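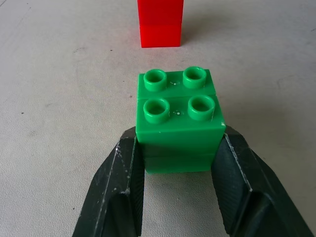

Wrist view, green pair between the fingers, red pair behind.

16 Jun 2024

Long session on the Gamside arm, all brick stacking. I got through 74 demos, and 50 of them are worth keeping. Most of the throwaways were me being clumsy with the hand controller before coffee, so no deep mystery there!

New habit for this set: I pause for about 2 seconds once the fingers are on the bricks, then lift. The January set had hardly any still moments at the grasp and the policy learned to snatch (I still have the dent in the table edge). Green is always the one to pick up, red is always the target. I know, I know – we'll want to swap colors at some point or it'll just learn "go to green."

Things to sort out:

Finger pads are getting pretty scuffed. They still grip fine but I'd like a fresh pair on before the Clavlow comparison.

Episodes 4 and up have the new labels, the earlier ones still say "block" and need renaming.

Start poses are too samey. I kept lining red up straight behind green out of pure laziness – next batch I'll scatter them properly, some off to the side, some turned.

Kept files are in the Bellini folder, rejects are in there too with an x in front. Please don't delete the rejects yet, I want to try them as failure examples.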